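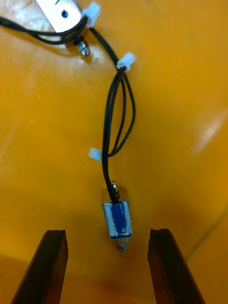

Pelupessy pull solenoid, open frame, with harness

Compact linear solenoid for latches, dispensers and small locking gear. Metal frame, blue label, threaded plunger. Supplied with black wires and white plastic connectors.

Specification
Action: pull, spring return
Supply: DC only
Stroke: 7 mm
Holding force: 9 N at full stroke
Harness length: 730 mm
Weight with harness: 111 g
Duty: intermittent

Fitting
Screw the linkage on to the threaded end of the plunger and lock it with a nut. Do not grip the thread with pliers. The plunger must travel in line with the body; side load wears the bore and shortens the stroke. Leave slack in the wires where they enter the housing, and do not lift or carry the unit by them.

The body becomes warm in use. Allow free air on at least two sides. For continuous holding, order the Hiltlow version, which has a higher coil resistance and a lower force.

Marks on the label do not affect operation. Check the part number against the packing slip before wiring.

Ordering
Sold singly from the Mistardale counter or by post. Spare connectors and mounting brackets are listed separately under Drornow fittings. Technical queries: Yamuna Achari, trade desk.

Page revised 2024-02-28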